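## The bead drawer, and other July projects

Hi all,

I promised in the last newsletter that I would finally sort out my beads, and on Thursday I did it. Most of it, anyway. If you've ever been to my place for a stitching night you know the situation: seed beads in pill bottles, crystals in a mint tin, jump rings in an envelope that says JUMP RINGS but has had fishhook ear wires in it for as long as I can remember. And then the big drawer, where everything else went to retire.

What got me moving was Jocelyn Cruzado. She's teaching the beginner bracelet class again next month and asked if I had any size 8 rounds she could use for the practice strips. I said sure, I have loads! Then I spent an entire evening looking for them. I found three separate bags of size 11 in nearly the same teal, and a clasp I'd already bought a replacement for (twice), and zero size 8. They were in the sewing machine case. I can't explain it.

So I cleared off the table, made a pot of coffee, and got out the divided boxes. I've tried a few kinds over the years. The stacking jars with screw tops are pretty, but I hate unscrewing 16 lids to find one color. The deep tackle boxes hold a ton and weigh a ton. What I keep coming back to is the plain clear kind with a flat lid and little walls inside, because I can look down through the top and see what I've got before I open anything. 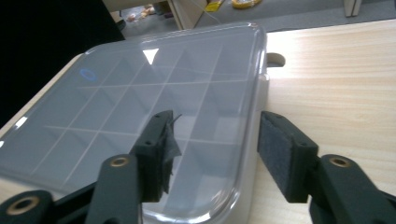

My one rule this time was to sort by size first and color second. I used to do it the other way around, and it looks gorgeous, like a paint store, but then you pick up two blues for the same row and they're different sizes and your edge goes wavy. Rodel Fajardo told me this years ago and I ignored him. Rodel, you were right, please don't bring it up at the potluck.

A few things I learned the hard way, in case you're about to do the same job:

- Work over a towel. A bare tabletop is a bowling alley for beads.
- Check the fit of the lid before you fill anything. If there's a gap over the walls, small beads will travel the first time you tip the box. I shake mine with a pinch of seed beads in one corner and see where they end up.
- Leave some cells empty. I always fill every last one and then buy more beads the same week.
- Write the size on a slip of paper and drop it in with the beads. Stickers on the lid peel off, and then you're back to guessing.

I still have the drawer's bottom layer to go through, which is mostly findings and broken necklaces people have given me "for parts." If anyone wants old clip-on earring backs, speak up now. Kenneth Panganiban has first pick of the brass ones since he asked back in the spring, and after that it's whoever emails me.

Jayson Lumanlan is also putting together a swap table for the next meeting. Bring anything you're tired of looking at, in a closed container please (we all remember the bugle beads), with your name on a piece of tape. He'd like a heads-up if you're bringing more than a shoebox's worth so he can set up the second table.

Jocelyn's class still has a couple of spots. The size 8 beads are in a bag by my front door, with a label on it and everything.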